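Besuch bei Skollier: Wäsche falten, Finger klemmen
15. Juli 2025
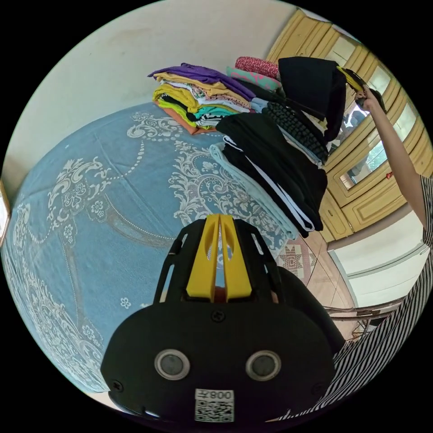
Die Handgreifer mit den gelben Fingern beim Wäschetermin, hinten auf dem Bett die gefalteten Stapel.

Ich hatte mich im Mai angemeldet und dann wochenlang nichts gehört, und plötzlich kam doch noch die Mail: Besuchstag bei Skollier in Jistau, Treffpunkt am Hintereingang, bitte keine offenen Schuhe. Also hin! 278 Kilometer, eine Umleitung und ein sehr trauriges Käsebrötchen später stand ich vor dem Tor.

Die Firma macht Handgreifer. Man nimmt so ein Ding in die Hand, erledigt damit ganz normale Hausarbeit, und aus den Aufnahmen soll später ein Roboter lernen, wie man einen Pullover anfasst. Wer hier schon länger mitliest, kennt das Prinzip von meinem Besuch bei Kadrić, nur dass die damals mit Geschirr gearbeitet haben. Bei Skollier geht es um Wäsche, und zwar in einem richtigen Schlafzimmer. Hellblaue Tagesdecke mit weißem Paisleymuster, großer hellgelber Holzschrank mit Spiegel in der Tür, Fliesenboden. Meine Oma hätte sich da sofort wohlgefühlt.

Ich hätte ja gedacht, dass so etwas schnell langweilig wird. Wurde es aber nicht, ich hab bestimmt eine halbe Stunde nur zugeguckt. Ein Greifer pro Hand, gelbe Finger zu, anheben, rüber, ablegen. Auf dem Bett lag ein Stapel mit einem lila Teil obendrauf und viel Gelb darunter, daneben einer fast ganz in Schwarz. Schwarz auf Schwarz sei übrigens besonders gemein, wurde uns erklärt, man sieht in den Aufnahmen kaum, wo ein Teil aufhört und das nächste anfängt. (Kenne ich von meiner eigenen Sockenschublade.)

Und dann kam die Störung. Mitten in einem Durchgang ging ein Greifer zu und nicht mehr auf. Der Abzug ließ sich drücken, aber vorne tat sich nichts, die Finger hielten den Stoff einfach fest. Einmal kurz gerüttelt, nichts. Nochmal gerüttelt, immer noch nichts, und dann hat jemand aus unserer Besuchergruppe ganz hilfsbereit vorne hingefasst und wollte den Zipfel rausziehen. In dem Moment hat sich die Mechanik gelöst, ist zurückgesprungen und gleich wieder zugeschnappt. Mit Zeigefinger dazwischen.

Es ist nichts Schlimmes passiert, ein roter Streifen und ein ordentlicher Schreck. Aber still war es danach schon! Der Durchgang wurde sofort abgebrochen, beide Greifer kamen weg, und wir wurden freundlich, aber sehr bestimmt einen Schritt nach hinten gebeten. Den Schritt hätte man uns gern auch vorher schon verordnen dürfen, finde ich. Am Eingang gab es eine Belehrung über Fluchtwege und über das Fotografieren, über die Greifer selbst kein Wort.

In der Werkstatt nebenan durften wir dann beim Aufschrauben zusehen, und das war für mich der beste Teil vom ganzen Tag. In der Führung steckte ein Knäuel aus Fusseln und einem langen Faden, der hatte sich einmal komplett um die Achse gewickelt. Dazu kam eine Rückholfeder von Zovska, die schon ziemlich müde war. Laut Zähler hatte der Greifer 3679 Schließvorgänge seit der letzten Wartung hinter sich, beim Schwestergerät waren es 3268. Das lief noch sauber, hatte innen aber auch schon einen hübschen kleinen Pelz angesetzt. Im Wartungsplan stand zur Reinigung bloß »bei Bedarf«. Tja. Bei Wäsche ist halt immer Bedarf, das weiß jeder, der schon mal ein Flusensieb saubergemacht hat.

Gut fand ich, wie offen damit umgegangen wurde. Der Vorfall kam noch vor unseren Augen ins Störungsbuch, mit Uhrzeit und Zählerstand, und die Reinigung soll jetzt fest nach jeweils 100 Durchgängen drankommen. Auf meine Frage, ob man die Finger nicht auch stromlos und ohne Werkzeug öffnen können müsste, gab es erst ein langes »Hm« und dann die Auskunft, dass eine Entriegelung in Arbeit ist. Wann, wusste man noch nicht. Weniger schön: Die Aufnahmen mit dem klemmenden Greifer sollten erst mal gelöscht werden. Da hab ich mich eingemischt, ich geb's zu. Gerade so ein Festhänger ist doch spannend, wenn ein Roboter später merken soll, dass der Stoff nicht losgeht! Man wollte drüber nachdenken.

Danach gab es Kaffee und Streuselkuchen, der Finger wurde mit einem Kühlpack versorgt und mindestens viermal herumgezeigt. Der Rundgang durch die Montage fiel leider sehr kurz aus, weil die Zeit weg war, die Prüfstände habe ich nur durch die Scheibe gesehen.

Für alle, die auch mal hinwollen: Parken am besten unten an der Straße, der Hof ist winzig. Anmeldung nur per Mail, und lieber früh nachhaken. Ich habe schon gefragt, ob ich wiederkommen darf, wenn die Entriegelung fertig ist, und stehe jetzt auf der Liste.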